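Solusholm bin picking set – README and house rules

Bar picking, metal bins, one arm. Read this before you add runs or touch the cell. Last edit 10th March, Bendik Kvam.
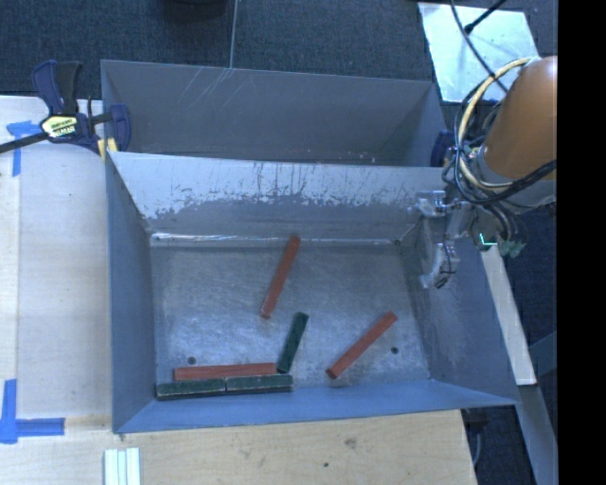 Rules first, format after. They apply to everyone, Plinville and Fodville people too.

Before a run

- Bins clamped. Try to shift them by hand, if they move, redo the clamps.
- Tape marks on the wood stay put. If one peels, replace it in the same spot and write it in the log.
- Hoses and cables clear of the bin walls over the full reach. Run the path slow once with no bars.
- E-stop test, every session. No test, no run.

During

- One operator, one person on the stop. Same person can't do both.
- Hands out of the bins while the drives are on. Pausing the program does not count as off.
- Max 3 retries on a bar, then mark the run as failed and reset.
- Don't nudge a bar to help the arm. If you did, tag it "assisted" – those get filtered out later.

Failed runs stay in. Do not delete them, we lost a good chunk of May that way and Armindo Salgado had to redo the split from scratch.

Format

One folder per run: video, joint log, notes.txt. Notes are free text but the first line has to be pass, fail or assisted, lowercase. The checker is picky abuot this.

Batches are 200 runs. Target is 1000, we have nearly that if you count assisted ones (don't).

Labels

Bar color and outcome only. Two bars touching still get 2 labels. If you can't tell where one ends, use "unsure" and leave it, Armindo goes through those.

Known problems

- Shine off the bin floor throws the depth off. Don't polish, don't paint, we want it the same across batches.
- Scratches sometimes get picked up as edges. Open.
- Bukhari converter drops the last line of the joint log. Use the raw one untill fixed.

Changes to these rules go through Bendik, in writing. Questions about the split to Armindo.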